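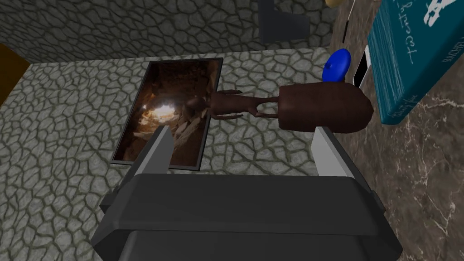
Areeba Swati asks why the gripper has to be chosen before the arm, when every supplier quotes the arm first. The order followed in this guide is gripper, arm, table, software, and the budget sheet is laid out the same way. An arm quoted first tends to fix the wrist flange and the payload, and the gripper is then bought to suit whatever is left.

Section 4. Planning and ordering a Bremell tabletop cell

4.1 Before requesting a quotation

1. List the objects to be handled. Include thin, uneven and top-heavy items as well as boxes and cans. A figurine with a narrow body and a thick base needs a different grip at each end, and both widths go on the list.

2. Record the widest and narrowest grip point of each object in millimetres. The standard Bremell finger set opens to 139 mm. Objects wider than this at every usable grip point require the wide set, order code 477.

3. Run the object list in the Brusik simulator before any hardware is ordered. The simulator licence is charged per seat and is not included in the cell price.

4. Save each run with the cell layout used. Sombatkul will not accept a change to the finger set after the order is confirmed.

Note: Simulated friction values are defaults. A grip that holds in Brusik must be repeated on hardware before the object is signed off.

4.2 One arm or two

5. Decide whether any task needs an object to be held and worked on at the same time. If none does, price a single arm first.

6. For two arms, place the table so that both grippers reach the middle of the top without crossing. Low items go in front and tall ones behind.

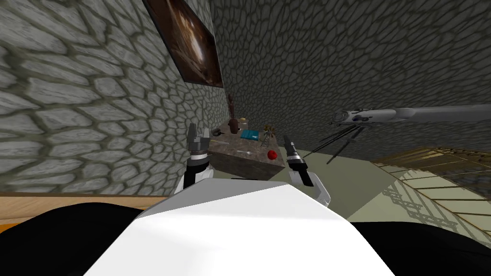

7. Check the reach of each arm separately. The far end of a long table may lie outside the working range of both, in which case a shorter table is the cheaper remedy.

8. Allow 900 mm of clear floor on each side of the base. Tripods, stands and other floor-standing equipment must be kept out of this strip.

Caution: Do not budget for a second arm without a second emergency stop circuit. The two are listed on separate lines of the price schedule and are not bundled.

4.3 Budget sheet

9. Enter the gripper and finger sets on line 1, arms on line 2, table and fixings on line 3, and Brusik seats on line 4.

10. Enter spare finger pads on line 5. Pads are consumables and should be charged to running costs where the site's accounts allow it.

11. Enter delivery and installation on line 6. Deliveries to the Brakilham site use form 932, which must be returned with the signed layout drawing.

Note: Prices in the schedule dated July 6, 2021 are held until the end of October. Orders placed later are requoted in full, including spares.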